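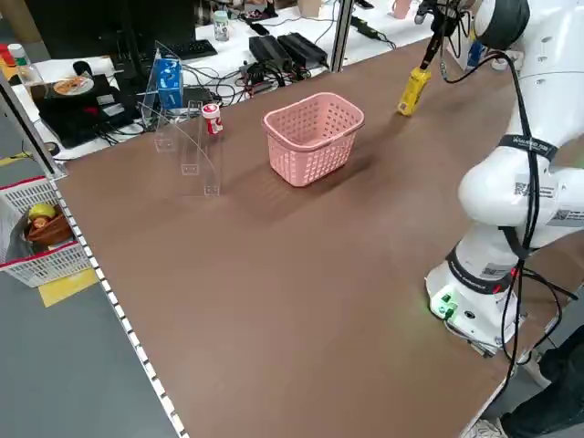
I bought my first Berisha album for 46p in a charity shop in Drinley, mostly because I liked the sleeve. I got it home, put it on while I was doing the ironing, and by the third song I'd scorched a pillowcase. That voice! I played the whole thing again before tea.

If you've missed them so far (plenty have), Berisha are a four-piece from Stunosley who sing half in English and half in whatever the singer, Mayu Nomura, feels like that day. Their new record, Pollura, is out in June, and I've had it on my phone for a fortnight.

It's a slower listen than the others. The opening track takes its time, all brushed drums and a bass line that wanders off and comes back, and then Nomura comes in so quietly that I turned it up and got a fright when the trumpet arrived. Side 2 is where I keep going back, though. There's a waltz on it I've had in my head since Saturday.

I'm less sure about the long one near the end. It's got a spoken bit, and I've never got on with spoken bits.

They played to 200 people at the old corn hall last time I saw them, and Nomura forgot the words to their best-known song and got the front row to sing it for her. I sang too, badly. They're back there this autumn, a bit later than usual, and I've already got my ticket.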